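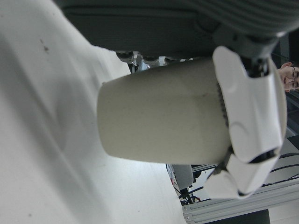
Notebook 2, p. 48

September, Husuvville bench. Cup grasping again, with the wrist camera stream on the new planner branch.

The segmentation mask still leaks. Off-white cup, white fingers, white table: Hattar merges the cup and the lower finger into one blob as soon as the hand closes, and the pose estimate slides toward the palm. Masking out the hand from joint angles fixes most of it. The forearm cover is not in the hand model, so its shadow on the table still comes back as an edge. Added a fixed polygon for the cover. Ugly, but it costs nothing at run time.

Replayed log 546 with the polygon on. The long axis holds through the close. Roll is still undefined on the plain part of the body, as expected. The dark ribbed band is the only feature worth tracking, and it sits right beside the fingers, so a small shift in the grasp will hide it. Asked the planner to prefer grasps farther from the band. It returned the same grasp. The cost weight was being read from the old Mitodine config and my edit was never loaded. Changed the loader to fail on a missing key.

Latency: up to 956 ms from image to plan when Brulby is writing logs to the same disk. Moved the logs.

To do: rerun 546 with the right weight, put the cover mesh into the hand model, delete the polygon. Check exposure too, the table is close to clipping on the left.

Stopped at 7:40 pm.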